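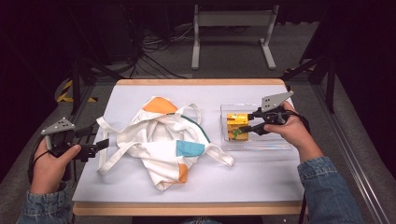

3.2 Demonstration hardware

The Cotetti grippers were built in a shared workshop in Bravadham by the two authors, using hand tools, one bench drill and a desktop printer. Each unit is held in the hand and has two black fingers that open and close in a plane. A triangular grey marker plate is mounted on top of the body, and a cable leaves the handle for power and data. The two units are used as a pair, one per hand, with no arm attached during recording.

The plate went through four revisions. The first was printed solid and warped enough to shift the pose estimate whenever the workshop heater was running. The present version is perforated with small holes on a regular pitch, so that markers can be moved without reprinting the part. Plate offset relative to the fingertips is measured once per build and stored with the calibration file. We did not find a drift in this value over the recording period, although the check was made with callipers and is limited by them.

Cable routing proved harder than expected. A cable that leaves the handle under tension pulls the wrist inward, and the operator corrects for it without noticing. We therefore leave a slack loop below the handle and take up the remaining length beside the table.

3.3 Task and workspace

Recording takes place at a white table with a light wooden edge. The task set is drawn from ordinary packing work: a cloth bag, a shallow clear tray and small boxed goods. Figure 3 shows one moment of the task, with the right gripper closed on a yellow box in the tray and the left gripper open beside the bag.

Home Papers Build Notes Parts Contact

The bag was chosen for its straps. They are long, they fall differently at each reset, and they often lie across the area that the left gripper must pass through. Coloured patches on the cloth give the image encoder something to hold on to; with a plain white bag on a pale surface, the Vondon segmentation stage merged cloth and table in 19 trials during piloting. Those trials were discarded.

The tray presents the opposite problem. Its walls are transparent and are poorly recovered by the depth stage, so a demonstration is the only source of information about wall height. Operators were told to lift clear of the wall before moving sideways, and were otherwise given no instruction on path or speed.

3.4 Data

The full set contains 701 demonstrations recorded by Qianru Zhong and Yichen Jia. Of these, 146 were held out for evaluation and were not used in any tuning. Resets were done by hand. The bag was picked up, dropped from a low height and left as it fell - no attempt was made to grade the resulting shapes by difficulty.

Recordings were trimmed at both ends using the gripper opening signal and then resampled to a common rate. We kept demonstrations in which an operator missed a first grasp and tried again, as long as the task was finished. Removing them in an early run of the Güneş policy gave smoother motion but left it with no useful response after a slip.

Figure 3. Two-handed packing task with the paired Cotetti grippers, cloth bag and clear tray.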